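Automation and Work | Case Studies

3. The packing station and the change in work

3.1 Setting

The study was carried out at Undavano, a firm that makes up mixed snack assortments for office kitchens and small shops. Orders are short and rarely repeat. Before the change, each packer worked from a printed order sheet, picked items by hand and passed the finished selection to a second person for checking. Two black robot arms now share a white table with a light blue basket at one side and a wood-grain tray at the other (Figure 1).
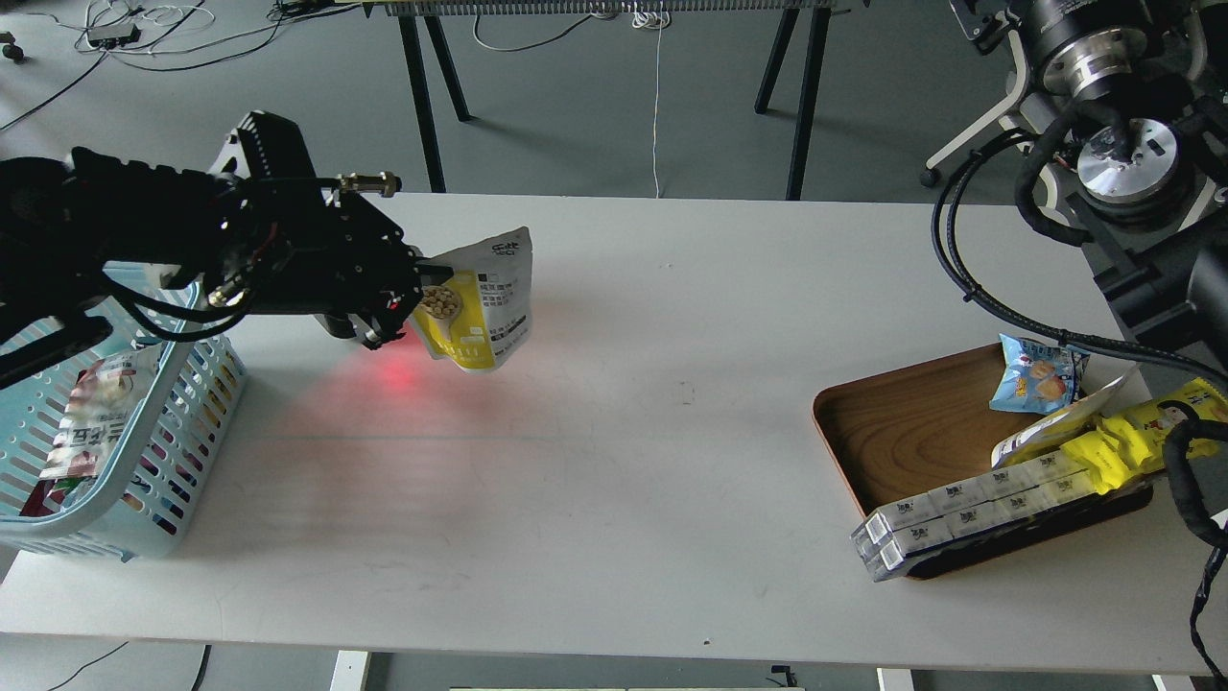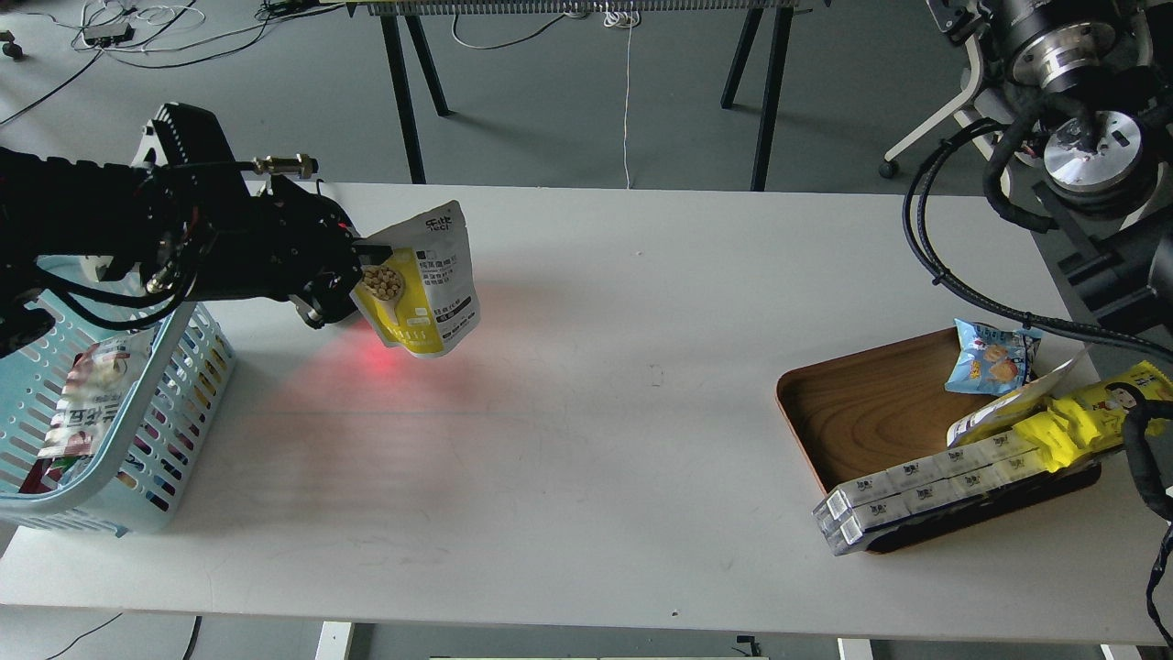 Figure 1. The packing table, with a snack pouch held in the gripper of the left arm in both views.

3.2 What the station does

The station was supplied by Sorkine and runs on order software from Sikder, which the firm already used for stock. An order arrives as a list of items. The arms transfer packages one at a time between basket and tray, and the software marks each item off the list. The person at the station sets out the containers, watches the transfers, corrects mistakes and signs the order off at the end.

The packages differ a good deal in how they behave when gripped. A filled pouch can be taken by a side or by a top corner, and both grips can be seen in Figure 1. Small bags give less to hold. Long packages, such as the clear one that lies across the tray and sticks out over its rim, need more room than the tray allows, and staff told us that they usually straighten these themselves between orders. Shiny wrappers were mentioned in most interviews as the items that gave the camera trouble, although the station's own log does not record the cause of a failed pick, so we could not check this.

3.3 Data

We spent 33 shifts at the site, beginning in July, and sat beside the station for at least part of each one. We also held interviews with packers, checkers and shift leads. Interviews lasted up to 90 minutes and were held in paid time. Field notes were written up on the same day and coded by two of the authors. The firm gave us the log for 125 orders handled during our visits. We use it only to check the order of events in our notes, as the log was designed for fault reporting and leaves out most of what the staff do.

3.4 From picking to watching

The first change that staff described was a change in pace. Picking by hand had been steady work with few gaps. At the station the gaps are short and come at odd times. A packer may stand for several transfers with nothing to do and then have to act quickly when a package slips or is set down across another one. Several people said that they were less tired in the arms and back at the end of a shift and more tired in the eyes. Two asked for a stool, and the firm provided one after the first month.

Staff also had to learn when to step in. The supplier's instructions say to pause the station before reaching over the table, and we saw this followed in nearly every case. What the instructions do not cover is how long to wait before pausing. New users paused early, often while the arm was still adjusting its grip. Those who had worked there longer let it carry on, and some could say from the angle of a pouch whether it would hold – a skill they compared with knowing when a carton is badly taped.

3.5 Checking

Under the old arrangement, the checker caught errors made by someone else. At the station, one person both tends the arms and signs off the order. The firm saw this as a saving. Packers saw it as an added duty, and raised it in a team meeting we attended. Their main concern was blame: if an item is marked off by the software but is missing from the selection, the name on the order belongs to the packer.

The firm's answer was to bring back a second check for orders above a certain size. Small orders are still signed off by one person. Former checkers took the change in different ways. One moved to goods-in and told us she preferred it. Another stayed on second checks and said that the work had become thinner, with longer waits and fewer people to talk to.

3.6 Setting out

The task that grew most was one that had no name before. Someone has to place the basket and tray within reach of the arms and arrange the goods so that they can be gripped. Packages that lean on each other or lie partly underneath others are harder to pick out. Staff began to call this work "laying", and it now takes up much of the first hour of a shift. It does not appear in the job description, and the target for orders per shift was at first set without it. Shift leads had the target lowered after keeping their own tally for a fortnight.

Laying also changed who was asked for help. Packers with long experience of the goods knew which bags slid and which stood up, and others came to them for advice. In hand picking this knowledge had made them fast – at the station it made them useful to the whole shift. Their pay grade stayed the same throughout our visits.

3.7 Comparison with a second site

We made a shorter visit to Nular, which packs similar goods and had tried a station of the same general type. There, laying was given to a separate worker and the person tending the arms did nothing else. Staff at Nular found the tending role dull and asked to rotate, and the site had moved to hourly swaps by the time we left. We have no log data from Nular and rely on interviews alone, so the comparison is used in Section 4 only where both sets of notes cover the same task.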